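Walkthrough notes for the game room at Herkport Community House, May 2023. Checked by Roswitha Hollmann, with Ho-yin Tai on the consoles and Farah Liem reading the list out loud and keeping us moving.

I've kept last year's order so you can lay the two lists side by side if you feel like it. A checked box means the item was fine or was put right while we were standing there. An empty box means somebody still has to do something, and I've tried to say who. My comments are longer than the form allows for, as Timo Sauerland likes to remind me, but I would much sooner read a paragraph in September than stare at the word "OK" and wonder what I meant by it.

## 1. Before you switch anything on

- [x] **Walkways clear from the door to both play stations.** Yes, once we had moved two beanbags and a guitar controller. The beanbags drift toward the door all week long. Please push them back to the window side at closing.
- [x] **Exit sign lit, door opens fully.** Fine. The door is heavy, but it swings all the way and stays put.
- [x] **Floor free of trip hazards.** The rug by Station 1 had a curled corner. Ho-yin put new gripper tape under it and we both walked over it several times, in shoes and in socks, and it held.
- [ ] **Posted rules readable.** The sheet by the light switch has faded so badly that you can't make out the part about wrist straps. Gudrun Wunderlich has the original file and has promised a fresh print in larger type.

## 2. Power

- [x] **No power strip plugged into another power strip.** I'm happy to say we finally pass this one! Last year there were three in a row behind Station 2, and it took an afternoon to sort out.
- [x] **Strips mounted off the floor.** Both are screwed to the back of the TV stands. Give each one a tug. They should not move at all.
- [x] **Power bricks have air around them.** The brick for the older console was tucked under a folded blanket. The blanket has gone back to the couch, and I've written NO BLANKETS on the shelf in marker. I apologize to whoever likes a tidy shelf.
- [ ] **Cords undamaged along their full length.** One fails. The cord for the Tornus charging stand has a split in its outer covering, close to the plug, where it has been bent over and over. I took it out of use and tied a red tag to it. Don't tape it up, please. Timo is ordering a replacement.
- [x] **Plugs fit tightly in the wall.** All good.

Run the whole cord through your fingers with the plug out of the wall. Looking isn't enough. I looked at that Tornus cord and saw nothing wrong, and then Farah picked it up and found the split in a second.

## 3. Consoles

- [x] **Vents clear, front and back.** They are now. Ho-yin brushed out a fair amount of dust from the one at Station 1, with the power off and the cord out. Use the soft brush in the drawer and go gently.
- [x] **Console cannot be pulled off its shelf by a cable.** Tested by pulling on the video cable the way a seven-year-old would. Nothing shifted.
- [x] **Fan noise normal after half an hour of play.** We let a racing game run its demo loop while we worked through the rest of the list. Station 1 hums along pleasantly. Station 2 has a faint tick when it starts up, and it goes away within a minute or so. Ho-yin thinks it's worth listening for again in September, so I've left him a line on that page.
- [x] **System updates installed.** Both done. Station 2 took an age, so start it first and do the rug while you wait.
- [ ] **Disc drive ejects properly.** Station 1 needed two tries. It isn't a danger to anyone, only to somebody's patience, but please don't let the kids help it along with a ruler.

## 4. Televisions and stands

- [x] **Anti-tip straps fastened at both ends.** This is the most important line on the whole list, in my opinion, and the one most easily skipped, because you have to get down on the floor with a flashlight. Both straps are tight. I pushed on each screen at the top edge with an open hand and neither leaned.
- [x] **Stand casters locked.** One was not. Locked now. It's the back left one on the Buschmann stand, and it's stiff, so use your heel.
- [x] **Brightness and volume at sensible levels.** Somebody had the Station 2 volume set very high. I've brought it down and turned on the limit in the settings menu. The code is with the room keys.
- [x] **Seats set back from the screen.** The floor tape is holding up well. The dance games need more room than the tape shows, so move the couch for those.

## 5. Controllers and wearables

We own 31 controllers altogether, counting the odd ones, and we handled every single one. It took most of our time. If you're the next person to do this section, bring a snack and somebody nice to talk to.

- [x] **Cases intact, no sharp edges.** Four had cracked shells and have gone into the repair tub. The others are fine.
- [ ] **Batteries in good shape.** Two of the Flaleo pads have swollen packs. You can tell because the back cover won't sit flat. They have been put in the metal tin on the high shelf and must not be charged again under any circumstances. Timo will drive them to the battery drop-off himself. They can't go in the regular trash or the paper recycling bin.
- [x] **Battery doors present.** All there, although one is yellow on a black controller. I think it looks cheerful.
- [ ] **Wrist straps attached and not frayed.** Five straps failed. Those controllers can still be used for sitting-down games, but they're out for bowling and tennis until new straps come. Farah has marked them with green yarn.
- [x] **Thumbstick caps on.** Yes. A loose cap is a small thing that a toddler can swallow, so anything wobbly goes straight into the tub.
- [x] **Headset cleaned, lenses and face pad.** Wiped down with the unscented wipes. Keep the lenses covered when the headset is put away, as direct sun through the glass can burn the display.
- [x] **Play space for the headset clear in every direction.** Clear. The ceiling light is still lower than I would like for anybody tall, so we ask tall players to use the seated mode. They're usually good sports about it.

## 6. Charging

- [x] **Charging is done on the hard shelf only.** Mostly. I found one pad charging on a couch cushion and had a kind word with its owner.
- [x] **Nothing left charging overnight.** The timer switches off at closing. Farah set the clock again, as it was still running on winter time and everyone had lost an hour of charging.
- [x] **Right charger with right device.** Each one has a colored dot that matches its shelf. If you find a charger with no dot, ask before you use it.
- [ ] **Spare cables coiled loosely.** Half and half. Tight little bundles are what split the Tornus cord, I'm fairly sure. Make a big loose loop and use the cloth ties — no rubber bands, please, they go sticky in summer.

## 7. Side room, cloths and surfaces 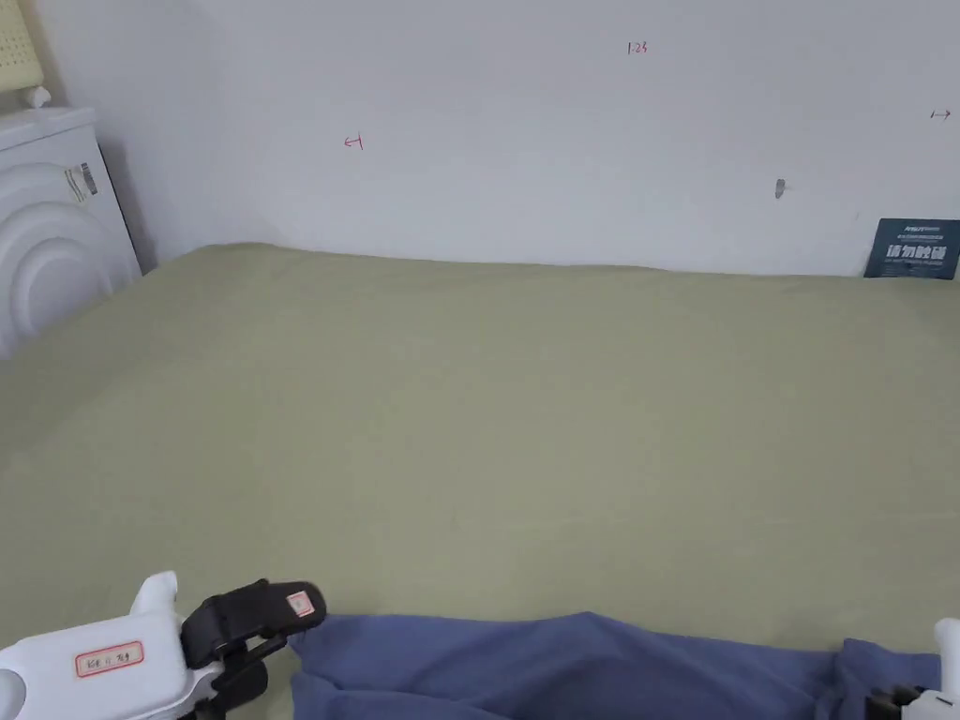
## 8. People and habits

- [x] **At least one adult on duty knows where the breaker box is.** I asked, and Gudrun walked me straight to it. The label for the game room circuit had fallen off and she wrote a new one on the spot.
- [x] **Drinks kept off the console shelves.** Cups with lids are fine at the low table. We did find one old ring mark on the shelf at Station 2, so keep saying it, and keep saying it nicely.
- [x] **Flashing-light notice posted next to the game cabinet.** Present and readable. Anybody who feels odd, dizzy or gets a headache should stop playing and tell the adult on duty right away.
- [x] **Breaks called during long sessions.** Farah rings the little bell. The older kids groan, then they all get up and stretch anyway.
- [ ] **Sign-out sheet for borrowed games filled in.** There are 32 cases on the shelf, and a couple of them are empty with nothing written on the sheet. It isn't strictly a safety matter, but I couldn't walk past it. If you have the kart game at home, we miss it.

## 9. Still to do

- Replace the Tornus charging cord and throw the tagged one out after cutting off the plug (Timo).
- Take the swollen Flaleo packs to the drop-off, in the tin, and bring the tin back (Timo).
- Buy wrist straps. Get the kind with the sliding lock, and order a few extra (Farah).
- Print the room rules in larger type and hang them out of the sun (Gudrun).
- Look at the Station 1 disc drive when there's a quiet evening (Ho-yin).
- Redo the loose cable coils in the bottom drawer. I'll do this one myself, probably in front of a movie.

Station 2 is open for everyone. Station 1 is open too, with downloaded games only until Ho-yin has had his quiet evening. The headset may be booked as usual, and the bowling nights can go ahead with the controllers that don't have yarn on them.

The next full check is in September, before the fall tournament. If you spot something sooner, write it on the pad by the keys and pull the item out of use first. You won't be in trouble for pulling something that turns out to be fine.

Roswitha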